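Chapter 4

The Tabletop

Keeping a Flat Surface Flat, Clear and in One Piece

In this chapter you will learn to:

Tell a finished wooden top from an unfinished one
Estimate how much working space a task needs
Clear, wipe and reset a table in a set order
Recognize early damage and decide whether it is yours to fix

Key terms: apron, clear zone, finish, grain, landing spot, overhang, ring mark

4.1 Why a whole chapter on tables?

Students who open this book at Chapter 4 have usually skipped Chapter 3, on floors, and are hoping to skip this one as well. A table is four legs and a lid. You have been using one since you were tall enough to hit your head on it.

Consider, though, what happens to a table in an ordinary household between breakfast and bedtime. It is a desk, a dining room, a mail sorting office and a place to put down the bag you will move in a minute. By evening it is holding two phone chargers, a school form due last month and a single glove. Dinner is served in the gap.

The Endmont Household Survey, which we will return to in Chapter 9, asked 700 households to name the surface in their home that was hardest to keep clear. The kitchen table came first by a wide margin. The exercise bike came second.

A table attracts things for good reasons. It is at hand height, it is near the door or the stove, and it never objects. A shelf asks you to choose a place. A drawer asks you to open it. The tabletop accepts whatever you are carrying, and this chapter is largely a study of the consequences.

4.2 The clear zone

We will use the term clear zone for the part of a tabletop that is free to work on right now. It has nothing to do with the size of the table. A large dining table may have a clear zone the size of a saucer, and a modest card table may be open from edge to edge. When people say they need a bigger table, it is worth asking how much of the present one they have seen lately.

Most handwork needs less room than beginners expect. Folding a napkin, sorting buttons or mending a strap can be done in a space as wide as your shoulders, provided that space is really bare and you can reach the middle of it without leaning. Rolling out dough needs more, and wrapping a bicycle needs more than you have.

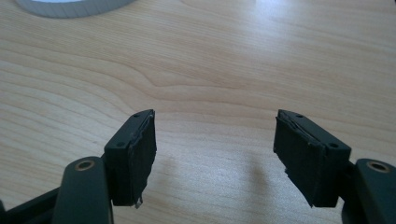
Figure 4.1 A stretch of bare, light wooden tabletop, with the jaws open over it.

Bare wood also tells you a good deal that a covered table hides. Grain, dents, dull patches and old ring marks are easiest to find before anything has been set down. Look across the top from a low angle with a lamp or window on the far side. Do this once a season and write down what you find, even if what you find is jam.

4.3 Finished or unfinished?

Before you clean a wooden top, find out whether anything stands between the wood and your cloth. Put one drop of water on a spot nobody looks at, such as the corner under the fruit bowl, and wait five minutes.

If the drop sits up in a bead, the top has a finish in good order. If it spreads and leaves a darker patch, the finish is thin or missing, and the wood will drink whatever you give it, including grape juice. Blot the drop and let the spot dry before you decide anything.

A finished top can be wiped with a damp cloth and dried at once. An unfinished top should meet as little water as you can manage. In both cases, wipe along the grain. Wiping in circles feels more thorough – it is certainly more exercise – but it tends to drag grit across the surface.

4.4 The Triscombe reset

The routine used in the rest of this book comes from the Triscombe course in household work, where it was taught to new students in their first week and forgotten by most of them in their second.

1. Take everything off. Moving a pile to the other end of the table does not count.
2. Sort what you removed into three groups: belongs here, belongs elsewhere, belongs to someone who should be spoken to.
3. Brush crumbs into your hand or a pan, never onto the floor you cleaned in Chapter 3.
4. Wipe along the grain, then dry.
5. Put back only the first group.

Step 2 takes the longest. Allow twenty minutes the first time and expect some discussion. If the third group is larger than the other two together, read Chapter 11, on living with other people, before going further.

Leave one small landing spot, such as a tray or a shallow bowl, for keys and mail. When the tray is full, empty it. Students often solve this problem by buying a second tray.

Before you go on

Choose one table you use every day. Without tidying it first, measure the clear zone and sketch it in your notebook. Repeat at 8 p.m. and compare the two sketches. Bring both to class, along with the glove.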